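Ticket 243: dryer in Prudley laundry room stops mid-cycle
Opened by: Nuria Yilma
Status: monitoring

Dryer 4 shuts off 6 minutes into a cotton cycle and shows the filter light. Filter cleaned twice, no change. Test load was towels only.
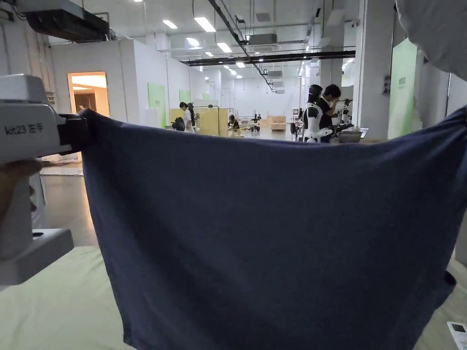
Navy towel, held up by the corner.

Checked the exhaust duct at the wall. Lint packed behind the flap. Cleared it and refitted the Ostach clip. Cycle then ran to the end on low heat but stopped again on high.
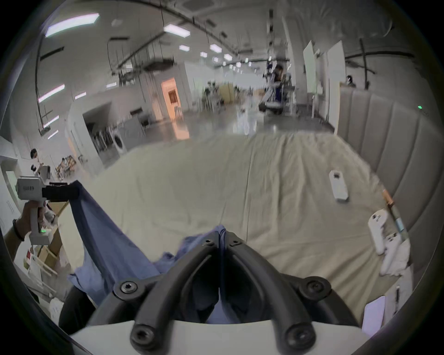 Thermal cut-out reads open when warm, closed when cold. Replacement ordered from Trollitz. Use low heat only until it is fitted.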